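**Yellowed bricks and a scratched up sorting table**

**plulus_dad**
April 11, 2021

I picked up a mixed tub of used plastic bricks, 235 pieces, and I'm going through it a piece at a time before anything goes in with the rest of our collection. Most of the colors are fine. The problem is the whites. A good part of them have gone cream, and I can't tell which ones were made that color and which ones turned.

My routine so far is to put each one studs down and check the inside first. Cracks in the tubes are easy to miss from the top, and that's where old gunk collects too.

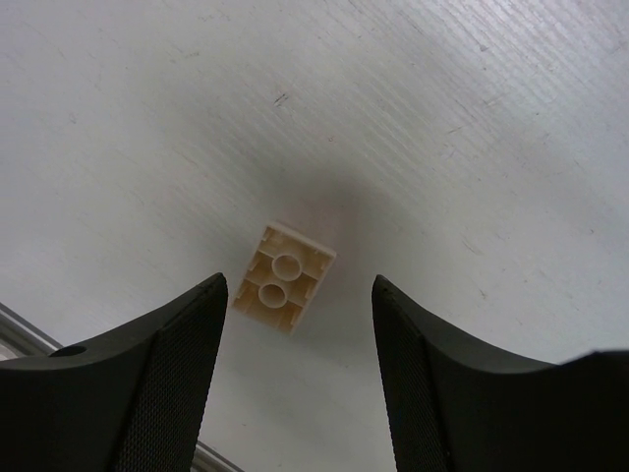
The other thing is the table. It's a light gray top with a matte finish and it's covered in fine diagonal scratches, plus a dark scuff that won't come off with dish soap. Do I need to worry about it marking the bricks, or is it just ugly?

**nair_street**

For the color question, compare the inside walls to the outside. Sunlight mostly gets at the outside. If the inside is the same shade or deeper, I'd lean toward it being made cream. It isn't proof, but it has worked for me.

**Suryani Simanjuntak**

I don't agree with that one. I've had bricks go yellow all the way through in a closed box in a closet. Heat and age will do it too. The only check I trust is putting it next to a piece you bought new as cream or tan.

**nair_street**

Fair enough, closet yellowing happens. I still think it's rarer than window yellowing.

**corka22**

On the table: scratches like that won't hurt anything unless you're dragging pieces across grit. Wipe it down, put a dish towel over it, done. For the scuff try a melamine sponge, but go easy — it can leave a shiny patch on a matte top.

**plulus_dad**

Thanks. I don't have any new cream pieces to compare with, so I'll order a few. Has anyone tried peroxide on the yellow ones?

**Suryani Simanjuntak**

Yes, last November. I did 70 pieces in a clear bin by the window and most came out a decent white. A few of them were yellow again by spring. Wear gloves and don't leave them in for days. I think mine got brittle from that.

**corka22**

I wouldn't bother. Cream bricks make good castle walls. I keep mine in a Flundex drawer marked "off white" and use them on purpose.

**nair_street**

Same, except I'd pull any with cracked tubes first. They won't grip.

**plulus_dad**

Found 6 cracked ones so far, and I'm not halfway. I'll hold off on the peroxide until the new pieces get here. Towel is on the table.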